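Subject: Re: [allotments] sourdough starter gone flat
From: Nelly Cárdenas
Date: 6/25/18

Hi all, and thanks Thenmozhi for asking, I had just the same trouble last year!

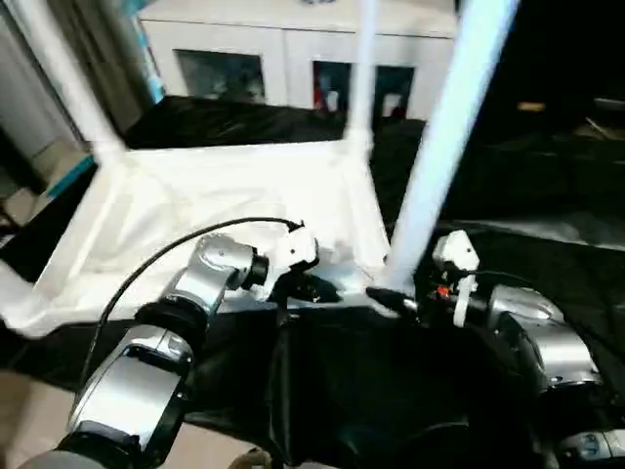 Thenmozhi Alva wrote:
> Mine has sat on the worktop for 5 days and barely a bubble.
> I'm feeding it plain white flour and tap water. Do I bin it?

Please don't bin it! Mine sulked for nearly two weeks (I was ready to give up) and then went mad overnight and climbed out of the jar. Try swapping half the white for rye. I do 100 g of flour to 85 g of water, so it's a bit stiff, and I keep it on top of the boiler cupboard. Our tap water is quite chlorinated, so I leave a jug standing out first.

If you're still stuck I can bring you a spoonful of mine, there's always far too much of it. Oh, and does anybody still want those rhubarb crowns? I'm not digging them up until September.

Nelly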